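How a Robot Learns to Stack Cups

You learned to stack cups as a baby, mostly by dropping them. Robots need more help.

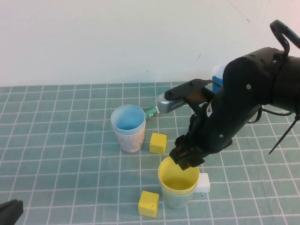
By Amber Garside, Robot Teacher

A person steers the arm through the job while a computer saves every move. One go is called an example. Our robot, Nosel, gets 200 of them. I bring snacks.
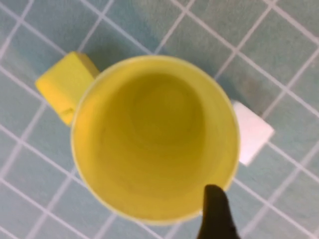 Why so many?

Show Nosel one yellow cup in one spot and it learns one yellow cup in one spot. Very impressive, if your kitchen never changes. 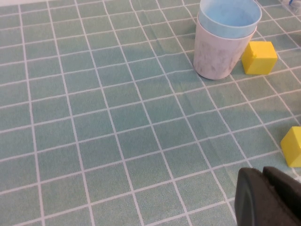 So we move the cups and blocks, then go again – and again, 27 times before lunch.
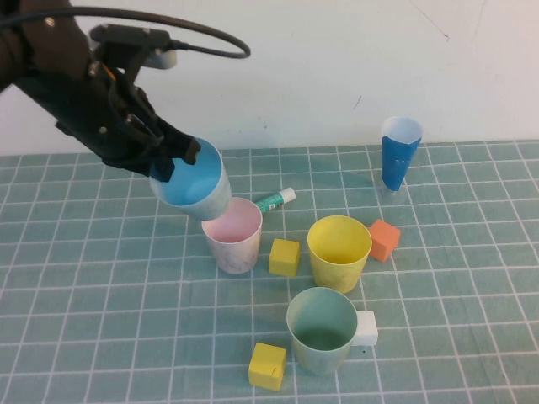 Clumsy tries get a label too, so the computer knows which ones not to copy. Mine have plenty of labels.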